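Plates tipping over in a low drying rack
Home > Kitchen > Washing up

Keyvan Amini
I love my new plates but they won't behave! I've swapped my old wire drainer for a low black plastic one and the plates go in at a slant. Is that normal? They're 27 cm across.
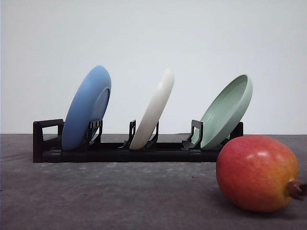
Three plates in the rack, mango waiting for its turn

Should I be pushing them upright, or is the lean fine? I've got 90 cm of worktop to play with.

Jade Fraser
The lean is fine – I'd say it's brilliant! Water runs down to the low edge and you can grab a plate without knocking its neighbour. Just let each one rest on something solid. An end panel does the job nicely, even with a dish that stands well above the rack. 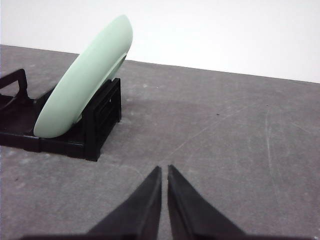 Photo: Jade Fraser

Start with your biggest plate and work along. I've done it this way for seven years and still enjoy it, daft as that sounds.
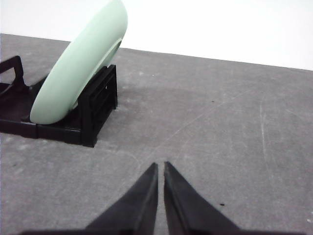 Worktops get marked so easily, so lift the rack when you move it and wipe underneath every couple of days. I'd put a tea towel under it too. A grey top with faint scratches like this one hides a lot, but grit under a plastic base will soon add more.

Finia
Mine lean too. Never lost one yet!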